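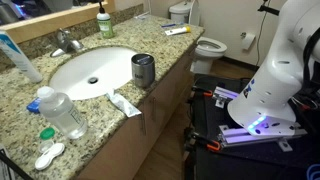

Fig. 1. The arm on its cart at the bathroom counter, base rails and clamps in view.

Week 9: moving the cart and bolting down again

I get asked every term why I go on about the base so much, so let's do it properly. Before you touch the pendant, look low. On our cart the base is held by two aluminium rails, one behind and one across the front, and there are small metal plates to go with them. The clamps are the black ones with the orange parts (easy to spot, so no excuses!).

My order, which you're welcome to argue with in the tute:

Park the cart, lock the castors, then rock it by hand. If it moves for you, it'll move for the arm.
Snug both rails before you fully tighten either one. I did it the other way in May at the Pekside flat and spent 2 hours chasing an offset that was all my own doing.
Check the clamps last, and check them again after the first slow run.

Cables next. Follow the thick black one down the arm with your hand and leave it enough slack for a full turn of the base. The loose white wires behind the base are on my list to tidy, and I'd like a volunteer. Coil any spare blue cable on the cart, clear of the castors.

Then the counter. Run the Flulby reach check at low speed with everything left where it is, bottles, tumbler, toothpaste and all. Our log has 56 runs in it so far, and about half the stops trace back to a cart that had crept.

Write your rail and clamp checks in the Orkix sheet before you power down. Bring closed shoes.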